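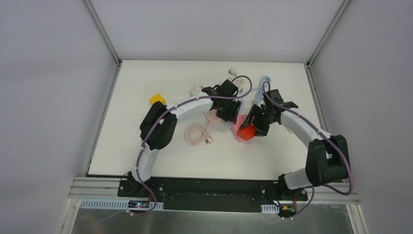

Photo: plumtangle / Haven members' gallery

Haven Forums > Small Stuff > Cords and Chargers
Loose loops or a wrap? (and matching colors, and the odd bits)

plumtangle
Posts: 41
OK so I've been on a kick since May where every charging cable in the house gets a color, and I'm finally at the point where the argument is about coiling. I like it the way the pale pink one is in the picture, flat on the table in loose loops with the short end sticking out so you can grab it. My sister says that's a mess with good intentions and wants everything pulled tight with a strap on it.

What do you all do? And does anybody else try to keep the cable with the brick it came with, or do you just have one big box of bricks and one big box of cables and hope for the best?

gravelpath
Posts: 4000
Loose loops, always. Wrap it tight around your fingers and you'll get that kinky bit right behind the connector, and after that it's only a matter of time. I lost two good ones that way before I quit doing it.

The pink one looks happy to me. I'd leave it alone.

ottoman_empire_of_socks
I'm with the sister, sorry! Loose loops are fine on a table. Put three of them in a drawer and come back in a week and you've got a bird's nest. I use the Zunadura straps, the skinny ones with the hook side only on the tip, and I don't pull them tight, I just close them. You can have loose AND a strap, this isn't a marriage.

plumtangle
Ha, fair. I did have the Zunadura ones but the fuzzy side picks up every crumb in the kitchen drawer and then they look like something the dog coughed up. Maybe I got an old batch?

ottoman_empire_of_socks
Nope that's just what they do. I rinse mine in the sink and lay them on the windowsill.

twelfthshelf
Love the pink on pink!! I've been trying to get my daughter to do this. Is the little rounded thing next to the cable a charger plug? It's pink too but I can't tell if they're a set or if you found them separately. Everything in our house is white and I can never work out whose is whose, and there's a fight every single night at bedtime over who took what (it's usually my husband).

Also what's the red thing? It looks like a big cut gem.

gravelpath
My money's on a puzzle block. The see-through pink triangle lying partly on top of it looks like one of those window tiles kids build with. We had a tub of those and I was still finding them under the couch years later.

lampcord_lou
Could be anything, people. I've had a red blocky whatsit in my junk drawer since we moved in and I couldn't tell you what it came off of. It stays in there because the minute I toss it something will stop working.

Back to the question though – I think gravelpath is right about the bend and wrong about everything needing to be loose. It depends how thick it is. The skinny rubbery ones don't care. The braided ones care a lot. And the long one I use behind the bed, 12 feet of it, would be impossible without a strap.

gravelpath
I didn't say no straps. I said loops. Go back and read it.

lampcord_lou
You said "leave it alone."

gravelpath
On a table! It's on a table!

ottoman_empire_of_socks
lol you two

windowseat88
Can I put in a word for the tray? I gave up on straps completely. I have one of the Haven trays (the forum shop ones, the shallow kind with the low dividers, 28 bucks which I thought was steep until I had it) and each cable just gets dropped into its own section in a loose coil. No straps and no crumbs. You see the color from across the room. Connector goes toward the front so I'm not digging for it, same as plumtangle has it with that pink end pointing out.

The only trouble is the tray wants a deep drawer. If you've got those mean little kitchen drawers it won't close over anything with a fat brick on it.

plumtangle
Ooh, I didn't think about one section per cable. Mine would fit in the hall table but then the hall table is where the mail goes, and the keys, and the dog's leash.

How do you do the bricks? Same section or separate?

windowseat88
Same section. I tried separate and everybody in the house ignored it, they'd take the cable and then the first brick they touched. Together they come out together and mostly go back together. Mostly.

twelfthshelf
See, I'd worry about the plug prongs scratching the soft covering on the cable. Is that a thing?

lampcord_lou
Never seen it happen. I'd be more worried about somebody slamming the drawer on it.

bristlecone_b
Old hand here, I used to pack up for a community theater so I've coiled more cable than I care to think about. The trick is to let the cable tell you which way it wants to go. Hold one end, let it hang for a minute so the twist drops out, then lay it round in circles wide enough that it isn't fighting you. If it pops up in the middle or makes a figure eight, you've got twist in it, start over.

I don't care for the hook straps either. I use Szulc cotton ties, the plain ones you knot in a bow. They're slow and my knuckles hate them in the winter but they don't snag on anything and you can wash them with the dish towels.

gravelpath
Finally a sensible person.

ottoman_empire_of_socks
A bow?? On a phone cable?

bristlecone_b
Half bow. Pull one end and it's off.

plumtangle
I tried the hanging thing over the stair rail just now with the blue one and it spun around like crazy, so I guess there was a lot of twist in there! It lies much flatter. I'm going to do the rest tonight after supper.

Sister has been shown the thread. She says a half bow counts as a strap and she wins.

lampcord_lou
She does win. Sorry gravelpath.

gravelpath
I'll allow a half bow.

twelfthshelf
Has anyone tried the Trerness colored sleeves? I don't want to buy all new cables just to have colors and they're supposed to slip over the one you've got. The pink in the listing is brighter than what I'd like. I want it pale like plumtangle's.

windowseat88
I have the Trerness in green. They're OK, kind of a pain to get over the connector end, and they make the cable stiffer so your loops have to be bigger. A dab of nail polish on each end does the same job if all you want is to know whose it is. My kid picked glitter.

twelfthshelf
Nail polish! I have a whole basket of it. Going to try that on my husband's first, in the brightest red I own.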